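About Clasero

Small guesthouse, 6 rooms, open since July. Run by Brayan Ayala and Raimo Heinonen – Brayan does bookings and breakfast, Raimo does everything with a pipe or a wire in it.

The house was a dentist's office before us. Took 2 years to get it right. New roof, new stairs, same old front door (sticks when it rains, push hard).

Breakfast 7 to 10. Eggs, toast, fruit, coffee from Venckus down the street. Tell us about allergys when you book please.

Parking in back, 3 spots, first come. Street parking on Otley is free overnight.

Rooms have a desk, a fan and their own bathroom. Fresh sheets every third day, sooner if you ask.
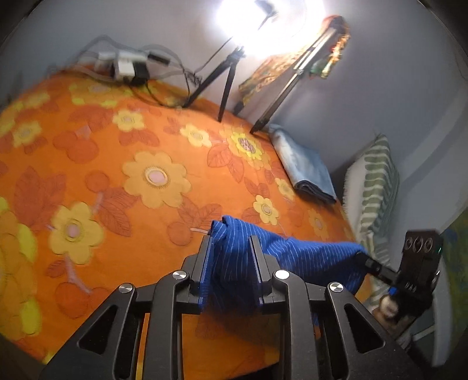 Check-in from 3, late is fine – just call ahead so somone is up. Dogs ok downstairs only.

1086 Otley Street. Ring the side bell.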